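How to place a second access point without making your wireless worse

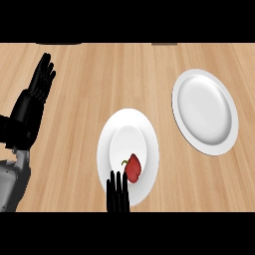 Two white plates on a wooden tabletop, one of them with a strawberry.

Most advice on this subject starts with buying something. I would hold off. A fair share of the second access points I get asked to look at were bought to cure a problem that moving the first one would have cured for free, and a few of them made matters worse.

These notes are for a small office or a house of ordinary size. You need a laptop, one access point already working, and an afternoon.

Before you spend anything

Walk round with the laptop and copy the same large file from a wired machine in each room. I use a file of 700 MB and write down how long it takes. Ignore the bars in the corner of the screen. They measure whatever the maker decided they should measure, and I have seen five bars in a room where the copy gave up halfway.

Now move the access point you have. Get it out of the cupboard, off the floor and away from the metal filing cabinet. Repeat the walk. If the bad rooms are now tolerable, stop reading.

Run a cable

The box will tell you that the second unit can repeat the signal of the first over the air. It can. It will also usually spend half its time talking to the first unit and the other half talking to you, so expect the speed to drop accordingly. Makers call this "extending". Some units have a separate radio for the link and do better, but I would still want to see it work in my own building before paying extra.

A cable back to the router or switch avoids all of this. Bogdan Tănase, who did the wiring at the Husley office, put in one run along the skirting and that was the end of the complaints from the back rooms. It took him longer to shift the desks than to lay the cable.

Set up the second unit

1. Connect a laptop straight to the new unit, with nothing else plugged in.
2. Change the admin password.
3. Turn off its DHCP server. Your router already hands out addresses. Two devices doing it gives you faults that come and go, usually when you are out.
4. Give the unit a fixed address outside the range your router hands out. Write it on a label and stick it on the case.
5. Use the same network name, password and security type as the first unit.
6. Pick a different channel. On 2.4 GHz that means 1, 6 or 11, and I don't care what the automatic setting thinks. The Zollarer unit I tried in May chose the channel its neighbour was on three times running.
7. Plug it into the switch using a LAN port. Some units have a separate access point mode that lets you use any port, so check.

Turn the power down

Full power on both units sounds sensible and mostly isn't. Laptops cling to the first signal they find and will not let go while they can still hear it. Set both to medium and walk about. If the laptop changes over somewhere near the middle of the building, leave it alone.

"Seamless roaming" on the packaging deserves some doubt. It depends on the laptop or phone as much as on the access point, and an old phone may ignore the whole business. Try a voice call while walking before you promise anyone anything.

Test again

Same file, same rooms, same laptop, doors shut. Compare with your first set of times. If a room has got slower, check the channel first and then the DHCP setting.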